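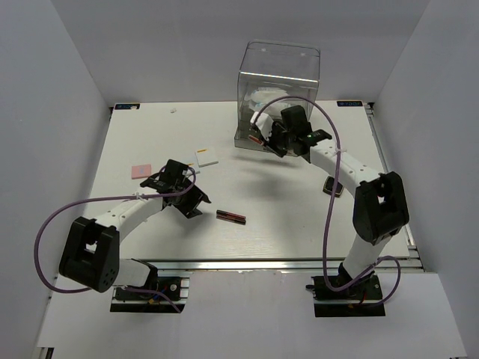 From: Maya Zein
To: Cell Users list
Subject: Re: [cell-users] Cable routing and weekly checks on the two-arm cell

Dear colleagues,

Thank you to Ebere Anozie for the message quoted at the end of this one, and to those who replied to it privately. The following applies to the two-arm cell at the Rashti site with effect from 4th October and replaces the cable section of the existing care sheet. The sections on power-up and on cleaning are unchanged.

1. Cable routing

The purple cable on each arm is to be fixed to the forearm with one white cable tie. The tie should be tight enough that the cable does not slide when pulled lightly by hand, and no tighter. Please trim the tail of the tie flush, with the cut end facing away from the cable.

The cable must be left with a free loop between the forearm and the base mount. Several users have asked whether the loop can be shortened to keep it off the work surface. It cannot. When the loop was shortened in September, the wrist on the left arm reached the end of the slack before it reached the end of its travel, and the connector at the gripper was pulled partway out. A large loop looks untidy but does no harm provided the items on the table are low and are kept clear of it.

Before each session, the operator should move both arms by hand, unpowered, to the far corners of the table and back, and watch the cable on each. If it catches on the elbow or on anything standing on the table, stop and re-route it before switching on. Tall containers go near the back edge. If a container has to stand close to an arm's working area, the hand check is to be repeated with the container in place.

2. Base mounts

Each base sits in its own opening in the white front panel. The small wires at the bases should be looked at once a week with a flashlight. The panel does not need to be removed for this. Wires are not to be tucked under the cable to keep them out of sight, as this was the cause of the intermittent fault reported on the right arm.

The bolts holding the bases are to be checked for tightness every 164 operating hours. This is the interval given in the Brollova maintenance plan, and we have no reason to depart from it. Please write the hour reading in the log at the time of the check and not at the end of the shift.

3. Grippers

Fingers should be wiped with a dry cloth after any session in which markers have been handled. Ink on the finger faces has twice been mistaken for wear, and one pair was replaced that did not need to be. If the mark does not come off with a dry cloth, use a cloth slightly dampened with water. Solvents are not permitted inside the enclosure.

The open and close test remains at 111 cycles per gripper, with nothing in the fingers and the other arm parked. A gripper that fails to open fully at any point in the test is to be taken out of use and reported to this list, even if it recovers on the next cycle.

4. Work surface

Only the items needed for the current task should be on the table. At the end of the session, markers, pads and any scrap go back in the tray beside the cell. Small pieces of crumpled paper or film are easily overlooked, and the surface should be checked from both sides of the enclosure.

The labels in the back corners are used when the table position is verified. They should be readable and uncovered. Tape, pads and paper are not to be placed over them. Replacements are held in the Naron cabinet, second drawer.

5. Spare parts

We hold 2 spare cables. When one is taken, please inform me on the same day, as delivery from Rinora has been slow. Cable ties come in bags of 1000 and need not be reported.

Questions on sections 1 and 2 should be addressed to Ebere, and all others to me. Comments on the wording may be sent to the list.

Regards,
Maya Zein
Cell Maintenance, Rashti

On behalf of the maintenance group, Ebere Anozie wrote:

> Dear all,
>
> I have re-seated the gripper connector on the left arm and returned the
> cell to service. The connector housing was not damaged. The cable was
> too short between the tie and the base, and I have moved the tie to
> give back the slack.
>
> While I was there I also traced the dropouts on the right arm. One of
> the small wires at the base had been pushed under the main cable and
> was being pinched each time the arm turned. I have freed it and run
> the arm for some time without a further dropout, but I would ask users
> to keep reporting any they see.
>
> The care sheet says only that cables should be "kept neat." I believe
> both faults come from people following that instruction in good faith.
> Could the sheet state where the tie goes and how much slack to leave?
> I would also suggest a check by hand before power-up.
>
> Ebere Anozie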